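Wanted: people who will drink coffee out of paper cups and tell me what they think

Call for tasters and table testers - Salance cup trials, starting in August

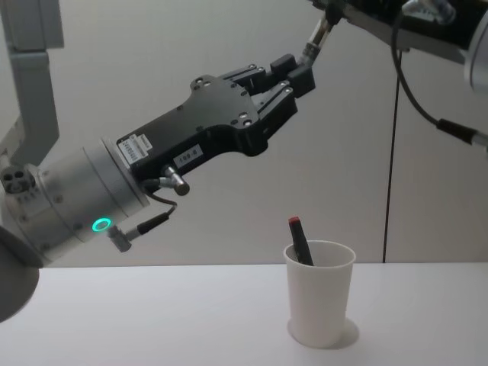 So, I need about 70 people, and I'd love for you to be one of them.

I run the drinkware side of Salance, a small shop that picks and supplies cups, lids and napkins for cafes, church halls, school events and anybody else who pours a lot of hot drinks in a short time. I've been doing it long enough to have strong opinions about rims. Most of my customers don't have opinions about rims, they just know that one cup is nice to drink from and another one isn't, and I'd like to get much better at predicting which is which. My own mouth isn't enough to go on anymore. I've had too many cups!

We're choosing a new everyday white paper cup this year. The old one is being discontinued by the mill, I've got three candidates to replace it, and I can't pick between them by squinting at spec sheets. The suppliers are Jonunen, Dizon and Fivard, and on paper (sorry) they all offer pretty much the same thing. Same size, same white outside, prices close enough that I'm not going to lose sleep over it. But when I pick them up full, they feel different to me, and I want to know if they feel different to you.

What you'd be doing

You come in for one session, which takes an hour and a half including the sitting around. You'll be at a table with three other people, so groups of 4, and over the session you'll get a series of drinks in cups marked only with a letter on the bottom. Coffee, tea, hot water with lemon, and one cold drink toward the end. You don't have to finish any of them. Please don't feel like you have to finish them, we had a lady at the spring session who politely drank every single cup and I felt terrible about it.

With each cup I'll ask you to do ordinary things. Pick it up. Put it down. Take a sip without a lid, then a sip with one. Carry it from the serving table to your seat and back. Stack a few empties and pull them apart again, which sounds silly until you've been behind a counter at eight in the morning with two cups stuck together and a line out the door. Then you fill out a short sheet. It has a few boxes to check and a big blank space, and the blank space is the part I read first.

What I'm asking on the sheet, more or less:

Was the cup too hot to hold, and if so, when did that stop?
Did the rim feel smooth on your lip?
Did you squeeze it without meaning to?
Did it wobble when you set it down?
If a cafe handed you a drink in it, would you think the cafe was cheap?

That last one gets the best answers.

There's also a part where you get a cup that's been sitting full on the table for forty minutes before you walk in. I want you to look at the bottom, feel around the seam, and tell me if you'd trust it in your car. You don't drink that one.

Who I'm looking for

Regular people. You do not need to know anything about coffee or about cups. I'd like a real mix of ages and hand sizes, and I mean that about the hand sizes - the last time I ran one of these I ended up with mostly tall guys from the climbing gym, and every cup scored great for grip. That told me nothing about how my aunt would get on with it.

I'd especially like to hear from:

People with arthritis or a weak grip
Anybody who works at a counter, in a school kitchen, or on a catering crew
Parents who usually have a kid on one arm and a drink in the other hand
Left-handers (the lid tab question matters to you more than you'd guess)
Folks who wear lipstick or lip balm every day
People who hate paper cups and bring their own mug everywhere. Come and complain, I'll write it down.

You need to be 18 or over. You need to be okay with being near coffee, dairy, oat milk and lemon. If you have an allergy to any of those, or to wheat, let me know before you sign up, as there will be cookies on the table too and I can't promise they won't leave crumbs. If you can't have caffeine, no problem at all, we'll pour you decaf and mark it on your sheet.

If you work for a company that makes or sells paper cups, I'm going to have to say no this round. Same goes for close family of people who do.

What you get

Forty dollars for the session, paid the same day, cash or a transfer, whichever is easier for you. Free parking in the lot behind the building. Cookies, as mentioned. And you get to take home a sleeve of whichever cup you liked best, once you've turned in your sheet. I know a sleeve of paper cups isn't the most thrilling gift in the world, but they're very handy for seedlings and for rinsing paintbrushes, and my neighbor keeps her buttons in them.

If we pick your favorite for the everyday cup, you'll get an email from me saying so. That's purely for bragging rights.

When and where

Sessions run every Wednesday in August, with one in the morning at 9:30, one at 1:00 and one at 6:00 for people who work days. The morning ones fill up first. If you can do evenings, please pick evenings!

We're in Suite 909, on the ninth floor, and yes, the elevator works. The restroom is right across the hall. If you use a wheelchair or a walker, tell me when you write and I'll set you up at the end table, where there's more room to turn, and I'll bring the drinks over to you if you'd like to skip the carrying part. Skipping it doesn't change your pay.

Please don't wear strong perfume or cologne on the day. And try not to eat anything super spicy right before, mostly for your own sake with the hot drinks.

A little more about how it's set up

I get asked this a lot, so I'll put it in. The cups come out of the carton the same morning. I've got 2000 of them set aside for the trials, split between the three suppliers, and I don't pick through them first to weed out the ones with dents. If one comes out of the stack with a funny rim, that's the one you get, and you should say so on your sheet. Your customers wouldn't get the perfect one either.

Drinks are poured at the same temperature each time and I check with a thermometer, so if one cup feels hotter than another, it's the cup. Nobody at the table gets them in the same order. I'll ask you to keep your thoughts to yourself until everyone has turned in their sheets, and after that you can talk as much as you want. People usually do. The evening group in the spring stayed an extra half hour arguing about lids.

I'll keep your name and contact info only to book you in and pay you. Your sheet has a number on it and no name. When I write up the results for our cafe customers I might quote a line from the blank space, without anything that would point to you. If you'd prefer I didn't quote you, there's a box for that.

You can leave partway through if you need to and you'll still be paid. Kids get sick, parking meters run out, I get it.

We're also hiring one helper

Separate from the tasting, I need one person to work the sessions with me. It's part time, Wednesdays through the end of August, from 8:30 in the morning until we've cleaned up after the evening group, with a long break in the afternoon. The pay is twenty-two dollars an hour.

You'd be filling kettles, setting out cups in the right order from a chart, refilling milk, wiping down tables, collecting sheets and making sure they have their numbers on them. The order chart is the part that matters, so I'm looking for somebody careful who doesn't get rattled when four people all ask for more lemon at once. A food handler card is a plus. If you don't have one I'll pay for the course. You should be able to lift a carton of cups (they're bulky but light) and a full water jug, which is the heavy one.

If it goes well there may be more hours in the fall when we do soup containers.

How to sign up

For tasting, fill out the short form on the Salance sign-up page or call the shop and leave a message. Tell me:

Your name and the best way to reach you
Your age range
Left or right hand
Which session times you could do, and put down more than one if you can
Any allergies, and whether you want decaf
Anything that makes hot drinks or gripping a cup hard for you, if you don't mind sharing

For the helper job, use the same form but check the second box, and write me a few lines about work you've done that involved keeping things in order. I don't need a formal resume. A restaurant, a library, a big family, any of that is fine.

I answer everyone, though it might take me a few days. You can sign up with a friend and I'll try to get you into the same session, but I'll put you at different tables. If you came in the spring you're welcome to come again, the cups are all new.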